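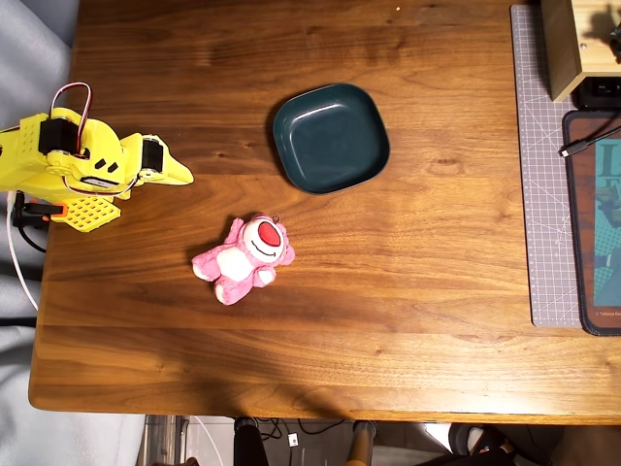
**Open day at Plollwood - who else was there?**

**gearwheel_50** wrote:

I went to the open day at the Plollwood workshop and I want to write down my impressions while they are fresh. I hope other visitors will add theirs. English is not my first language, so please be patient with me.

I came mostly for the small tabletop arms. The yellow printed one was on a wooden table, and the task was very simple to understand: a pink plush bear, a teal bowl, put the bear in the bowl. While I stood there I saw it succeed many times and fail also many times. The most common failure was that the tips closed on one leg of the bear, lifted it a little, and then it slipped out.

What I liked is that the person from Tusex did not hide the failures. When it dropped the bear she put it back in a different position and started again. I have been to trade fairs where the object is always in exactly the same place, and then you learn nothing.

The big hall with the Liang conveyor line was also open, but the queue was long and I gave up.

---

**mostly_harmless_torque** wrote:

I was there in the morning. I disagree a little about the arm. For me a plush toy is too easy, because it is soft and forgives every bad grip. I asked if they can do it with a cup or a screwdriver and the answer was "we are working on it". I have heard this answer at every open day since I started going.

The conveyor line was worth the queue, by the way. They sorted 334 parcels in the time I was watching, there was a counter on the wall.

---

**gearwheel_50** wrote:

A soft thing is forgiving when you squeeze it, yes. But it has no clear edges and it lies differently every time. With a cup you always know where the rim is. I would not call one of them easier, they are difficult in different ways.

---

**pilar_box** wrote:

I brought my two children and the arm was the only thing they wanted to talk about in the car. The younger one was allowed to choose where to put the bear. She put it very far away, of course, and the arm could not reach it. She was very proud!

Does somebody know what such an arm costs? I asked at the desk and they gave me a leaflet for the Stutwood evening course, but the leaflet has only the course fee, 277, and nothing about the parts.

---

**mostly_harmless_torque** wrote:

It depends on the servos. The yellow parts are 3D printed, so if you have a printer this is the cheap half. The motors are where the money goes. I spent 700 on mine in total, but I bought two motors twice because I connected them wrong. Don't do as I did.

---

**gearwheel_50** wrote:

I can add one thing about the build. On this arm the wire makes a free loop over the motor at the upper joint. On my own arm I tied the wires very tight in the beginning, to look clean, and after a month one broke inside at the elbow. Now I leave slack everywhere. It looks less pretty - I don't care any more.

@pilar_box, the course is good for beginners in my opinion. I did it last January. You don't keep the arm at the end, but you keep the printed parts you made.

---

**quiet_bearing** wrote:

I took that course too and I was less happy. The first three evenings were only software installation, and half of the laptops in the room were too old. If you go, ask them before which version you need and install it at home.

---

**gearwheel_50** wrote:

In my group it was one evening, so maybe they had a different teacher. But the advice is correct, install it at home.

---

**pilar_box** wrote:

Thank you both. I wrote to them to ask about the version. If there is a place free I will take it, and my daughter already asks if she can come and put the bear too far away again.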